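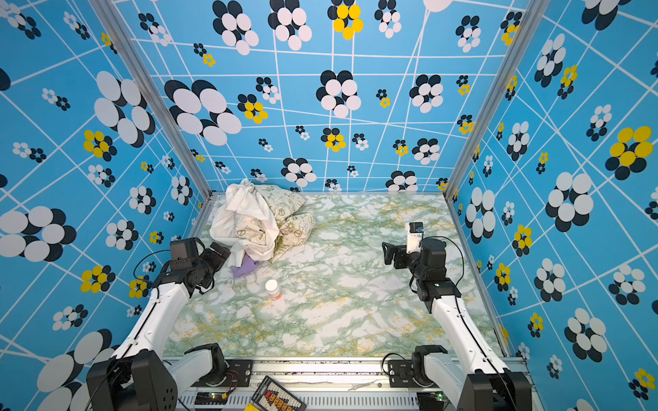
Prevby publishes service procedure for two-arm fabric cell

Home | News | Products | Service | Contact

Search news releases

24 September 2023 - Prevby has released the full maintenance procedure for its Stilus bench cell, a two-arm station for picking and sorting crumpled cloth. The procedure replaces the short checklist issued with the first cells in June and covers mounting, cabling, gripper alignment and restart.

Each arm is bolted to its own plate on the front rail. The plates are to be checked for movement every 300 operating hours, with the arms parked and power removed. If a plate has shifted, both arms must be recalibrated, including the one that did not move.

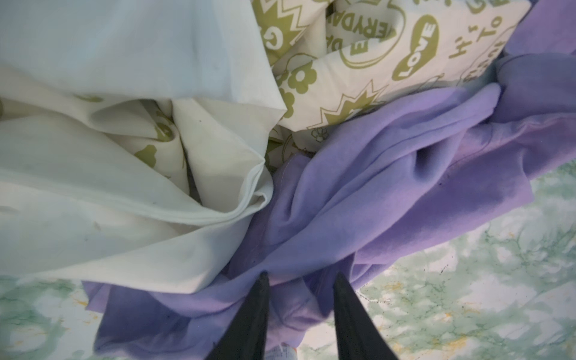

Finger alignment is checked next. The two fingers of each gripper should meet along their full length when closed on a single layer of test cloth. A gap at the tips usually points to a worn finger screw - the screws are replaced as a pair. Soft, heavy fabrics load the fingers more than thin ones, and cells that handle them should be checked at half the normal interval.

Cable slack at the wrist is set with the arm at full reach. The loop must clear the motors through the whole range of travel. Ties are not to be placed on the wrist itself. 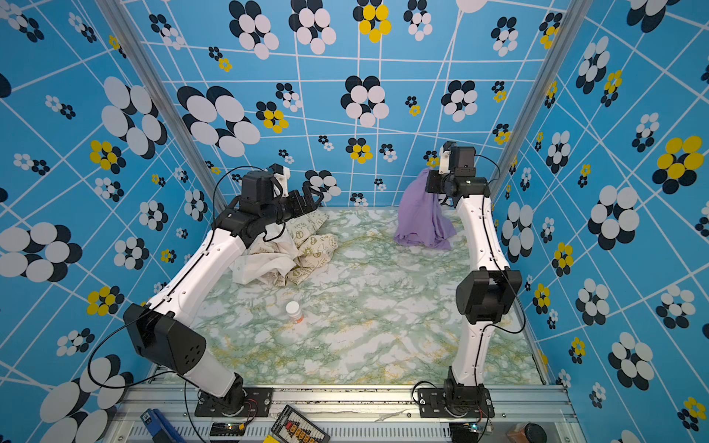
Stilus cell with the right arm holding a purple cloth.

After any cable work, the operator runs a restart sequence of 13 test picks per arm, at reduced speed. Roughly 2 minutes should be allowed between arms for the controllers to log motor current. A reading outside the limits stops the sequence and names the joint concerned.

Wrist cameras are refocused last, at working height over the cloth. Lens wipes supplied with the cell should be used dry.

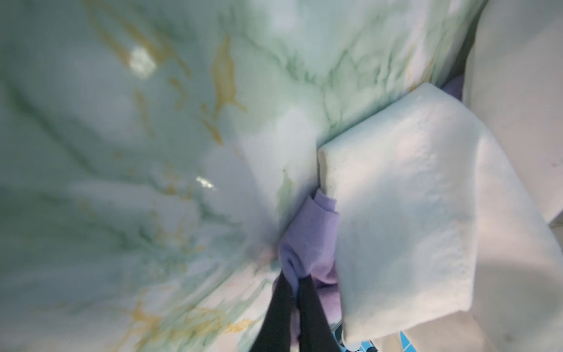 Bhatt, at the Tretov test site, said that the wrist cable step had been the weak point of the earlier checklist, and that technicians there now set the slack before touching the finger screws. The site has asked for a printed torque table to be kept at each cell, and Prevby will add one to the next revision.

The procedure is available to registered owners through the Prevby service page. Replacement finger screws and cable ties can be ordered from the same page.

Share 13 | Comments 0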